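The Shared Kitchen, One Year On

A year ago we signed the lease on the back half of the old Rimow building and told everyone that Celtby would soon have a kitchen any small food business could rent by the hour. Soon is a flexible word. We opened in September, which the landlord considers soon, and the first person through the door wanted to know where the bathrooms were for the shoe store.

Things have picked up. Members can now book either of the 2 cooking bays from six in the morning, and the early slots go fast, mostly to people who make bread and therefore have no social life to protect. The late slots go to the sauce people. Sauce people are night owls and they label everything, including, last month, the stapler.

The big subject this spring has been the shelf. If you haven't been in, the shelf is the long dry-goods rack by the loading door, and the house rule was that anything left on it without a name was fair game. It sounded friendly when we wrote it. In practice it meant that a person could buy good almonds on Tuesday and by the next morning be admiring them in somebody else's biscotti. There was a meeting. It ran past ten, and a motion was made concerning cardamom that I still don't fully understand.

So the rule has changed. Each member gets one bin, with a lid, and the lid is to be treated as a locked door by all persons of good character. Anything you want to give away goes in the blue crate by the sink. Anything left on the bare shelf overnight will be moved to the blue crate by me, with a heavy heart and no memory of who owned it.

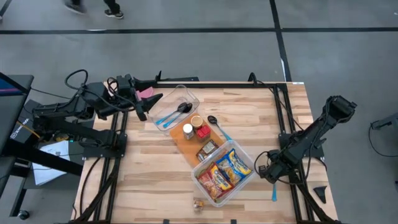 Halina Zalewska wrote in to say that the bins are fine but they are too small, that a twenty-five-pound sack of flour doesn't fit in one under any known method of folding, and that if bakers are going to pay the same dues as people who work in teaspoons they ought to get a second bin or a discount. She would take the discount.

She has a point, and it annoyed me all weekend. Flour sacks may now go on the bottom shelf, off the floor, with your name and the date you opened them. The dues stay where they are until the fall, when we'll look at them again and everybody can be unhappy together.

On money: the spring fund drive brought in $3,455, and $1,000 of that is already spoken for by the new faucet, the old one having developed opinions. Another $580 went to Bahrami for servicing the walk-in cooler. They came on the day they said they would, and I mention it here so it goes on record somewhere. The rest is in the bank, waiting for something else to leak.

A few smaller items. The booking page run by Jultora still shows the wrong phone number, and the man who has that number would like you to stop ordering from him — he's been very decent about it. The big mixer needs its guard down before it will start, which is how mixers work and not a fault to be written up on the whiteboard in capitals. And whoever took the good bench scraper, the one with the black handle, may put it back at any hour. The door code hasn't changed.

Open house is in September, same as last year, only this time with a sign out front. Bring something to eat. Put your name on it.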